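Workshop notebook, snack table
9th December

Finally got to the little square table by the reading corner, and I'm so glad we kept it! Troels wanted it gone back in July because the drawer stuck, but after some candle wax on the runners it slides like new. I had it in and out a dozen times this morning just for the pleasure of it (Tove asked me to stop).

The top came up nicely too. We left it matte, and I think that was the right call — the brown-gray hides fingerprints and it doesn't glare under the ceiling lights. Esben still wants to oil it. Over my dead body.

Today was sorting day for the snacks. The plan is for the packets to live in the drawer and the bowl to stay on top, so people can see at a glance where to help themselves. Green bag in the middle of the table, navy candy bar over on the left, small black packet at the back beside the white bowl.

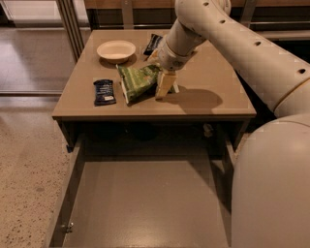 Drawer layout

Bars go at the front, standing on edge if they fit. Bags behind them, folded over once and never stacked, or the bottom one ends up as crumbs. Small packets wherever there's a gap. I tried a cardboard divider cut from a Fesley box and it's great, really snug, though it wants to be 2 mm shorter on one side. Will trim.

The bowl is a joy. Shallow enough that you can see what's in it from across the room, and it has a nice smooth rim. Ingvar thinks we need a bigger one for the open day. Maybe, but let's try this first!

Still to do: wax the left runner again, ask Ketill for the felt pads, find out who has the key to the Kitedstead cupboard with the spare bags in it.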